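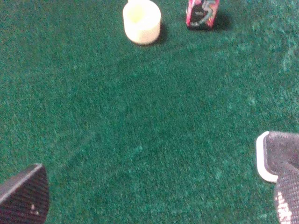 pilecount
Short pile marks easily. Brush it one way with a dry nylon brush, then leave it alone. I would not glue it down until you know how it wears.

tabletop_ned
Noted. The carpet came from Mertens, 594 a roll, and it covers the whole top including the rounded corner. The wall behind is plain off-white. I use the table for sorting small things: play food, a cup, whatever has no drawer yet.

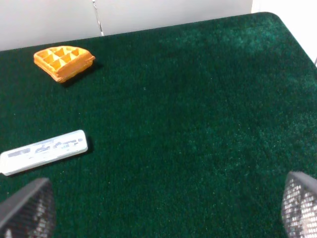

My question is about trimming. The Wuna cutter leaves a clean line on straights, but on curves the backing tears after 20 strokes or so.

grout_line
Change the blade every 18 strokes. Cut from the back, never through the pile.

pilecount
Disagree on the blade. The tearing comes from pulling the offcut while cutting. I did a board with 100 relief cuts on one blade.

tabletop_ned
Relief cuts fray on mine. I will try cutting from the back on Monday.

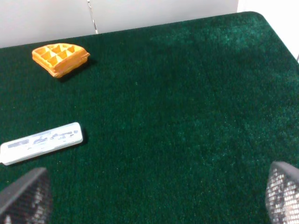 The other problem is lint. Dark green shows every crumb and light fiber, and a vacuum with the small nozzle lifts the edge.

grout_line
Then the edge is not bonded. Grestska contact adhesive, both faces, wait until it is tacky.

pilecount
Contact adhesive is permanent. Relance tape holds well enough and peels off.

tabletop_ned
Tape it is, at least for the far edge.

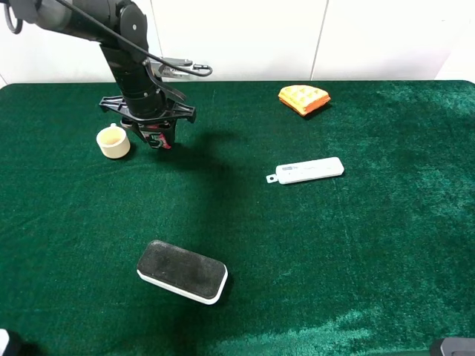
Flat items slide less on the pile than they did on bare board – the toy waffle stays where I put it. Still undecided on the front edge.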